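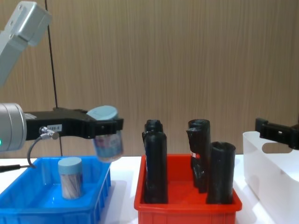 Recording a sorting session, start to finish

Once the arms are warmed up and the trays are out, most of the work is patience. These notes are the way we do it on the Festen table at Skoltholm, and they should carry over to any two-arm setup where a person guides the moves and the learning system studies them later.

1. Lay out the containers. Blue tray on the left, red tray in the middle, white bin on the right, with a strip of bare table between each. Jars with the pale blue lids go in the blue tray and the black cylinders go in the red one. Keep them upright for your first batch.

2. Write the task sentence before you record anything. "Lift one jar out of the blue tray" is plenty. If you find yourself typing "and then" more than once, you probably have two tasks on your hands, and they'll be much happier as two batches.

3. Start a new batch in Trotetis, paste in your sentence, and set the episode limit to 60 seconds. (The default is 16, and I have lost many a lovely slow grasp to it!)

4. Do three practice runs and throw them away. Clear plastic takes a little getting used to — go in slowly, close the fingers, and pause a beat before you lift. Bring the jar well up over the rim of the tray before you travel sideways.

5. Record 19 episodes, then stop and stretch your hands. Shift the objects a little between episodes, and swap which jar you reach for.

6. Keep the fumbles, but tag them. A slip followed by a good second try is useful to us, so mark it "recovered". If you bumped the tray clear across the table, mark it "discard" and move along.

7. Watch a few back before you upload. Batch 51 went up to the Hepburn folder with the wrong task sentence on every episode, and fixing that took me a whole afternoon and two pots of coffee.

Last updated Saturday, March 29, 2025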